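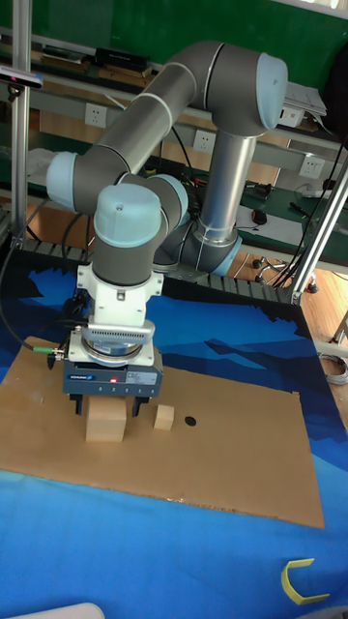

I'm looking for three people to help me finish a robot arm project in our shared workshop at Pliltura, and I'd love at least one of you to be someone who has never touched a robot before! The job we've set the arm is sorting and stacking wooden blocks, which sounds like nursery stuff until you try it. At the moment it works over a flat sheet of brown cardboard with a hole cut in it, a tall block and a little cube to pick from, and the gripper comes straight down with a finger either side of the block. Getting it to do that every time, with blocks put down any old how by somebody who isn't me, is where you come in.

Home Projects Get involved Workshop hours Contact

The build is called Stelach (long story, blame Gondal, the group I used to tinker with) and I've been at it since January. I do the wiring and most of the swearing. So far I've logged 3,548 grabs, nearly all of them set up by me, and I've got into terrible habits – I always put the blocks down the same way round without meaning to. I need other hands and other ideas.

What you'd be doing: setting out blocks, pressing start, writing down what happened, and telling me when my instructions make no sense. If you fancy more than that, there's plenty. I'd be very glad of someone who can write a bit of Python, and gladder still of someone who can tidy cables and cut neat holes in cardboard, as my own are a bit wonky. You'll get a proper go at driving the arm too, once I've shown you where the stop button is and you've shown me you can hit it.

Sessions are on weekday evenings and last as long as the tea does, normally a couple of hours. I'm asking for 20 hours from each person, spread out however suits you. There's no wage, I'm afraid, but Kostar, the café downstairs, has agreed to feed us, and I'll cover your bus fare. You need to be over 18 and happy to tie long hair back. Step-free access is through the yard, just let me know and I'll unlock the gate.

To put your name down, leave a note in the Stelach tray by the workshop door or use the contact page. Tell me which evenings you're free and one thing you've made or mended, however daft. I'll write back to everyone.

Bence Boros

Last updated: 4/7/22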